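**Flovov, 로봇 손 파지 작업 안전 지침 'Kultard' 개정판 공개**

2024년 12월 18일 수요일 — 로봇 자동화 기업 Flovov는 탁상형 로봇 팔과 다지(多指) 핸드의 파지 작업에 적용하는 안전·기록 지침 Kultard의 개정판을 공개했다. 개정판은 시험기관 Koubek과 공동으로 작성했으며, 내년 4월부터 Flovov의 모든 시험 셀에 적용된다.

주요 변경 사항은 다음과 같다.

- 사람과 작업 공간을 공유하는 구간에서 핸드 접근 속도를 최대 50 mm/s로 제한
- 액체 용기를 파지 대상으로 쓰는 경우 마개 체결 상태를 시험 전에 확인하고 기록
- 손끝 커버는 파지 500회마다 마모 점검
- 대상물과 주변 물체의 초기 배치를 시험 기록에 포함

초안 검증에는 파지 기록 2,159건이 사용되었다. 검토 과정에서 여덟 개 조항이 수정되었고, 이 가운데 비상정지 후 재기동 절차는 전면 재작성되었다. 재기동은 작업자가 대상물의 위치를 육안으로 확인한 뒤 수동으로만 허용된다.
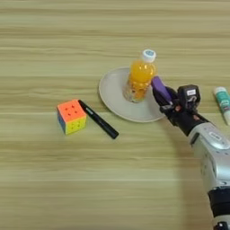 접근 단계와 파지 단계의 힘 한계값은 별도로 설정해야 한다. 종전 판은 두 단계에 동일한 값을 적용하여 변형되기 쉬운 용기에서 과도한 파지력이 허용되는 문제가 있었다. Flovov 안전기술 책임자 Roel Bakker는 "한계값을 변경한 시험은 변경 전 기록과 합산하지 않는다"고 밝혔다.

제어 소프트웨어 Rutari의 설정 양식은 개정판 부속서에 수록되어 있다. 지침 전문은 Flovov 기술문서실에 요청하면 받을 수 있다.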